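Comparing two hands in simulation before we spend any money on real ones. Thread, and it will be a long one.

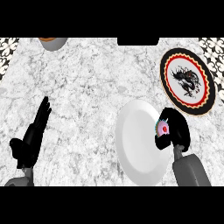

Nicanor Esteban asks why bother with fingers at all, when a parallel jaw would pick up most of what's on a kitchen counter and cost a fraction as much.

Fair question, and it's the one I started with. I ran a parallel jaw for most of February. It was fine on mugs and boxes and poor on anything thin, soft or lying flat. Plates were the worst of it. The jaw has to come in almost level with the counter to get under a rim, and the arm doesn't like being down there.

So the two candidates are the Worismont hand and the Barredo hand. I have models of both from the makers. Same arm, same controller, same kitchen. The only thing I swap is what's bolted to the wrist.

The kitchen is a marble counter with plates and a few small things to move about. The job at the moment is the small pink piece, which has to be picked up, carried and put down on a plate. I chose it for being small and round with an uneven edge. A plain cube tells you very little.

200 attempts per hand, with the start position shifted a bit each time. Both hands get the same list of start positions.

Worismont first. 26 failures. Most were the same failure: the thumb arrives late, the fingers have already closed, and the piece gets pushed along the marble instead of lifted. Slowing the fingers down helped. I haven't rerun the full set with the slower setting yet, so I'm not going to quote a number for it.

Barredo had 6 failures, all of them on release. It grips well and then doesn't let go cleanly. The fingers open unevenly and the piece turns over on its way down. For some jobs that wouldn't matter. For putting food on a plate it does.

Before anyone takes that as a win for Barredo: the friction values in its model look generous to me. I have written to ask where they came from. If they turn out to be guesses I'll set both hands to the same figures and start again.

Someone asked about contact settings. I'm using the defaults in Rukum, apart from a shorter time step while the fingers are closing. With the normal step, fingertips sink into small objects and then fling them. I lost a whole evening to that, thinking it was a control problem.

The controller is nothing special. Wrist pose plus one open/close value per hand, mapped to all the joints. I know both hands can do more than that. I wanted a test that a person could drive after ten minutes of practice, and one value per hand is easy to learn.

Camera view matters more than I expected. Looking down from above is good for lining up over the counter and bad for judging height. Half my early misses were me stopping a centimetre too high. A second view from the side, low down, sorted most of that out. I now leave the side view on for the last part of the reach.

Two arms, yes. I mostly do the pick with the right and park the left out of the way with the hand open. Parking it too close to the middle causes trouble, as the elbows come near each other when the right arm reaches across. The next job needs both: hold the plate steady with one, scrape with the other.

Closing speed, for those who want settings to copy. I had it at full for the first batch on both hands. Three quarters is better on the Barredo. On the Worismont I'd go down to half and delay the fingers slightly so the thumb gets there first.

The logs so far come to 426 runs, which is the two main sets plus 26 warm-up runs that I kept but haven't scored. They're in the Drorkmont folder with the settings file for each batch. If you can't open it, message me and I'll add you.

Still to do: the slower Worismont set, matched friction, and a plate lift with each hand. I'd expect the plate lift to separate them more clearly than the small piece has.

To the two people who asked which one I'd buy today: neither. I want the friction answer first. If you've got a real Barredo on a bench and can measure how its fingertips slide on glazed china, please get in touch.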